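How to Set Up a Folding Table So It Stops Wobbling

By Niamh Phelan
Updated November 2021

Every household owns one table that lives behind a door and comes out for birthdays, tax season and wallpaper. Ours is a Skidetholm, bought secondhand, and for its first year with us it rocked like a ferry. I blamed the table. Then I blamed the floor. Peadar Lenihan, who lives downstairs and could hear me blaming things, lent me a level, and the blame moved to me, where it has stayed.

Set aside 40 minutes. You will need a level, a screwdriver, a wrench that fits your bolts, a pencil, some felt pads and a scrap of thin cardboard. A cereal box is fine. Eat the cereal first.

Step 1. Find out who is guilty

Put the table where you plan to use it and press on each corner in turn. Mark the leg that lifts with a pencil. Now turn the whole table a quarter turn and press again. If the same leg lifts, the problem is the table. If a different leg lifts, the problem is the floor, and you can skip to Step 4 feeling superior.

Step 2. Tighten everything

Lay the table face down on a blanket. Go over every screw and bolt on the hinges and braces, snug but no more. If a screw just spins, take it out, push a couple of wooden toothpicks and a dab of wood glue into the hole, snap them off flush, let it dry overnight and put the screw back. I resisted this for months on the grounds that it sounded like something an uncle would say. It works very well.

Step 3. Check the braces

Folding legs lock with a sliding ring or a hinged arm. Open each one and listen for the click. If the arm is bent, replace the pair. Mine came from Fistumlow, part number 3174, and arrived with 6 screws, two of which I can still account for.

Step 4. Shim the short leg

Cut the cardboard into squares a little smaller than the foot. Slide them under the marked leg one at a time until the rocking quits. If the trouble is in the leg, glue the stack together and stick it to the foot, then cover it with a felt pad. If the trouble is in the floor, leave the squares loose and write "DO NOT THROW AWAY" on the top one. Someone will throw it away.

Step 5. Even out the top

An old top is often dished in the middle, and no amount of shimming will fix that. Lay a flat panel over it. Have the store cut it for you, and sand the edges lightly before anyone leans on them. Put a strip of nonslip shelf liner underneath so the panel stays where you left it.

Don't go heavy. Check the load limit on your own table, take off the weight of the panel, and treat whatever is left as your budget for elbows.

Step 6. Test it

Fill a glass of water to the brim, set it in the middle and lean on a corner. Use a glass you don't care about. 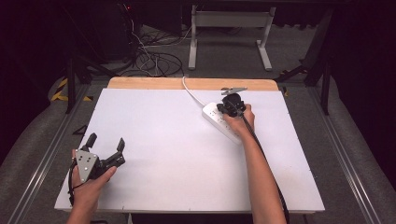
Check the bolts again after a month, and again every August if the table spends its summers outdoors. Wood swells, screws creep, and felt pads migrate to the bottom of your socks. When you fold it up, store it on its long side with the hinges facing the wall, and keep the spare cardboard in an envelope taped underneath.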